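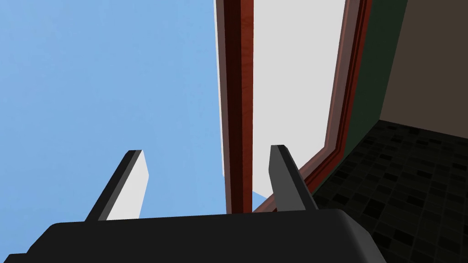

Carnet Ondgate, décembre : le planificateur deux bras tourne enfin dans la pièce complète

9 h 10. Repris la branche de Verna (Verna Dunleavy) là où elle l'avait laissée : planification conjointe des deux bras dans Randetti, avec la pièce entière chargée comme géométrie de collision. Jusqu'ici on trichait avec des boîtes englobantes. Maintenant les moulures de porte passent en maillage, marche par marche, et le test de distance tient le coup. Je suis ravi !

Premier point, le repère de la caméra de poignet. La vue est très inclinée, l'encadrement brun-rouge part en diagonale et le carrelage sombre fuit dans le coin. Mon estimateur de verticale prenait le montant en bois pour l'axe z du monde et partait dans le décor. J'ai remplacé l'heuristique par la chaîne cinématique directe, lue à chaque pas dans l'état des articulations. Plus simple, plus court, et 17 lignes de moins dans Mak.

Deuxième point, le masque du robot. Les doigts et la paume noire mangent une bonne part de ce que voit le poignet, et la segmentation collait le doigt droit (gris anthracite) à la moulure derrière. Masque désormais généré par rendu du modèle, dilaté de 10 pixels. Le doigt gauche, clair sur fond bleu, n'a jamais posé problème, évidemment.

11 h 45. Essai avec la vue haute. Scène chargée avec le meuble translucide à tiroirs, l'affiche de La Nuit étoilée, le comptoir blanc. La transparence du meuble me faisait peur pour la profondeur, alors j'ai forcé Oltoteo à écrire le tampon de profondeur aussi pour les matériaux transparents. Une option à cocher, trouvée par Tobias Lyons au fond de la doc. Merci Tobias ! 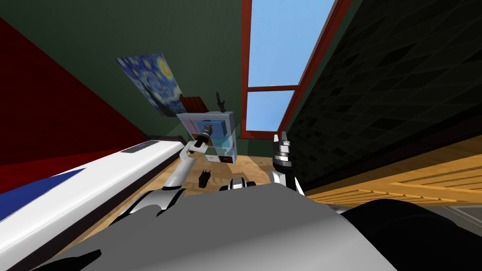 Vue haute, masque du corps désactivé. Pince gauche avec le cylindre sombre, pince droite ouverte et vide.

Côté chiffres : temps de planification médian à 690 ms, sur une série de 3 000 requêtes tirées au hasard. Avant la refonte du cache de collisions on était à presque le double, et je n'ai encore rien parallélisé.

Ce qui coince toujours :
- l'objet tenu n'est pas rattaché au bon corps quand on recharge un état sauvegardé, il reste accroché au monde
- le lissage de trajectoire oublie la contrainte d'orientation sur le bras gauche
- le corps gris du robot occupe l'essentiel du bas de la vue haute, il faut l'exclure du nuage de points avant la voxelisation

16 h 20. Le premier est corrigé (l'identifiant du parent était sérialisé avant le rattachement, bête comme chou). Test ajouté. Pour le lissage, Verna propose de projeter chaque point intermédiaire sur la contrainte. J'ai commencé dans une branche à part, la projection converge bien sur les cas faciles et c'est très joli à voir défiler dans le visualiseur.

À reprendre : nuage de points, puis relancer la série avec la même graine.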